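Week 3 – Why we bother with word embeddings

Last time we gave every word its own slot in a big vector, and a few of you (hi, Olga!) asked why that isn't good enough. Let me pick that up again. 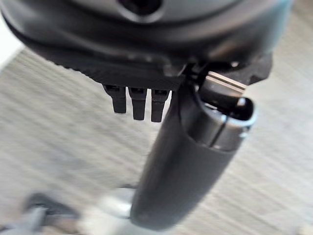 With 3000 words in the vocabulary you get vectors that are 3000 long and almost all zeros, and "cat" is exactly as far from "kitten" as it is from "tax". I don't love that! So we squeeze each word into a short dense vector and let training decide where it goes – words used in similar company end up near each other.

For September: train on the first 1000 sentences of the Hanby text, try window size 2, then 3, and send me the nearest neighbors for any word you like.

Mojtaba Dehghan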